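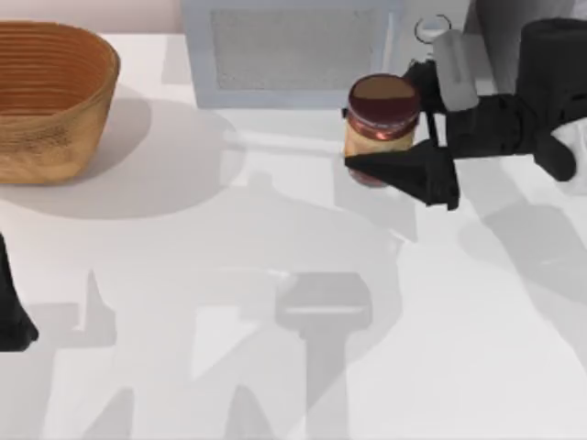

Woven basket, white table.

THE ASSESSOR AT TELTHORPE

The claim came to the assessor as a single page with a water stain across the lower third. It concerned the bakery at Telthorpe, which had closed in May after the mill race overtopped its bank. The policy number was legible. The name of the claimant was not, and the office at Geddes had typed "the baker" in its place. The assessor used the same term in all later correspondence.

The bus from Geddes took 44 minutes. The assessor carried a moisture meter, a steel tape, a flashlight, and a pad of Form 9, which is used for contents. Form 8 is used for structure. Structure had been settled over the summer by another department, and the check had been cashed.

The baker was waiting at the side door. The front door had swollen in its jamb and was held shut by two screws. Inside, a line ran along the plaster at a height of 33 inches. It was level to within the thickness of the tape. The assessor recorded the height at four points and wrote the same figure four times.

"You can skip the oven," the baker said. "They paid for the oven."

The assessor agreed that the oven had been paid for.

Form 9 has five columns: item, age, cost when new, condition, and amount claimed. The baker had filled in a copy at home in pencil. The mixer was on it, and the scales, and a quantity of flour, and 126 proofing baskets of assorted sizes. Beside the baskets, under amount claimed, was a figure that would have bought a second mixer.

The assessor asked how the figure had been reached.

The baker explained that a proofing basket is bought raw. The cane is pale and the dough sticks to it. It is misted with water, dusted with rye flour, brushed out, and dusted again. After a year the flour has worked into the joints between the coils and the dough lets go cleanly. After ten years the basket can be turned over with one hand. The cost on the form was the cost of the cane plus the years, at an hourly rate.

"The policy replaces like with like," the assessor said.

"Yes," the baker said. "That's why I put it down that way."

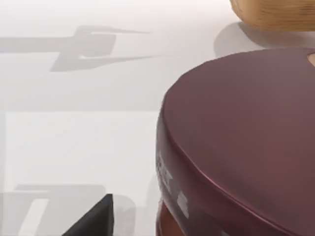 SCHEDULE OF CONTENTS

The baskets were in the loft. The baker had carried them up during the afternoon of the flood, in stacks, and had then carried them up a second time when the first place proved to be under a leak. The assessor climbed the ladder and examined a sample. The meter is designed for lumber and gave a reading on cane that could not be trusted, so the assessor also used a thumbnail and a sense of smell, neither of which has a column.

Most of the stock had mold between the coils. It was gray at the base and green toward the rim. The baker had tried an oven at low heat, then sun, then a stiff brush and vinegar. The brush had taken off the mold and most of the flour, and what remained was cane. A few baskets had come through. They had been at the top of the last stack, wrapped in a tablecloth.

The assessor applied the Kimurness scale. It was drawn up for fishing gear, after the harbor fire there, and is the only published scale that allows an item to gain value through use. Nets do not qualify. Eel traps do, up to the sixth season, at a fixed percentage per season. Geddes had accepted it twice before, once for a set of cheese molds and once for a violin.

"Is a basket an eel trap?" the baker asked.

"It is woven and it is conditioned by use," the assessor said. "The wording is 'woven articles.' Eels are in the heading only."

They worked through the sizes at the counter until the light went. The baker remembered the age of every basket by what had been happening when it was bought, and the assessor converted each of these into a year. The winter the bridge was out. The year of the second mortgage. The long ovals had come from a supplier in Gronano that no longer answered letters. The total, after the cap at six seasons and the deductible of 400, was a little over half of the penciled figure. The baker looked at it for some time and signed.

The form was dated 1/10/10 and stamped. The assessor tore off the yellow copy and left it under the scales.

At the side door the baker brought out one of the oval baskets from the tablecloth and held it out. The assessor said that gifts could not be accepted from a claimant while a file was open. The baker asked how long a file stayed open. The assessor said until payment, and after that for a period of review.

"Then it's a loan," the baker said. "Keep flour in it. If you leave it dry it goes back."

There is no form for a loan from a claimant. The assessor checked the manual on the bus, including the appendix, with the basket on the next seat. At home it was set on the kitchen table. A bag of rye flour was bought the following morning and entered under household expenses.

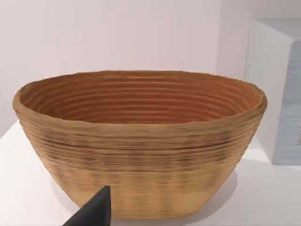

Oval basket with ridged coils, seen from the side and slightly above.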